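# Chapter 7: Screening, Carriers, and the Kitchen Table

I grew up in a family where everybody knew there was "something in the blood" and no one would say what it was. My aunt lost two babies before I was born. When I asked my grandmother about it she handed me a bowl of peas to shell, and that was the end of the conversation. So I come to the subject of carrier screening with some baggage, and you may as well know it before we get going.
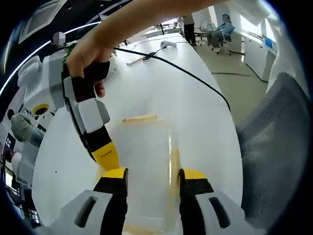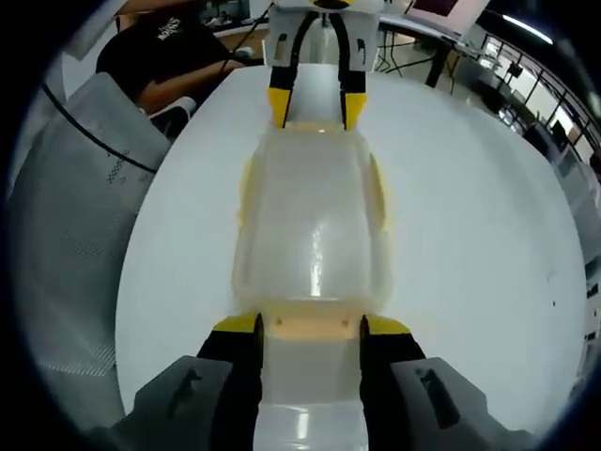 Let's start with what a carrier is, since the word does a lot of work in this chapter and people hear it as an insult. You have two copies of almost every gene, one from each parent. If one copy has a change that stops it from doing its job, the other copy can often cover for it, and you go through life feeling perfectly fine. When I teach this part I grab whatever is lying around the house, a clear plastic box and a thin wooden stick like the one in the first photo, and I tell the class the box is a person and the stick is the changed copy. One stick, healthy person. Two sticks and we may have a sick baby. It's crude (my students have told me so, at length!) but they remember it on the exam, and I've never found a diagram that works half as well.

Now put two carriers of the same condition together and have them plan a family. Each child gets one copy from Mom and one from Dad, picked by chance, so every pregnancy has a one in four chance of ending up with both changed copies. Every pregnancy, separately! I can't tell you how often I meet parents who had one affected child and were told by a neighbor that the next three would be okay. The odds don't keep score like that. We'll work through the arithmetic in the second section, and if you hate arithmetic, hang in there, it's coin flips.

## The Nyaga program

Most of the stories in this chapter come out of Nyaga, the district where I spent the better part of my working life. We had 7 clinics, a shared lab in Grudow, and a newborn screening program that began with 2,000 babies in its first year. A nurse pricked the baby's heel, put drops of blood on a card, and the card went off to the lab. For a while the cards rode in with the mail and sat over the weekend, which drove me up the wall. Some of the conditions we look for can hurt a baby within days, so a card in a mailbag is a real medical problem.

Halima Rweyemamu fixed that. She was our counselor, and she talked the bus drivers into carrying the cards in a locked pouch under the front seat. She also ran the carrier sessions for couples, 60 of them in one year, mostly in the evenings so that people could come after work. I sat in on as many as I could. What I noticed was how little she lectured. She'd draw the family tree first, circles for women and squares for men, and let people fill in their own cousins and great-uncles. Somewhere around the second generation somebody would go quiet. She'd put her pen down and wait.

You'll see one of those trees, from a family I'm calling the Ustulus family, all the way through this chapter. Copy it onto a big sheet of paper now, because you'll be adding to it in every section and the margins of this book are too small.

## Before you read on

A quick word about relatives who marry, since it comes up right away in the Ustulus tree. First cousins share a set of grandparents, so they're more likely than strangers to carry the same rare change. That raises the risk for their children, though most of those children are born healthy. I've watched young doctors say this so badly that a couple walked out. Please practice saying it out loud, to a friend, before you ever say it to a patient.

You'll want the following within reach:

- your copy of the Ustulus tree
- a coin
- your notes on dominant and recessive conditions from Chapter 6

We begin with the eldest Ustulus daughter, who was engaged that September and had come to the clinic for something else entirely, a sore ankle.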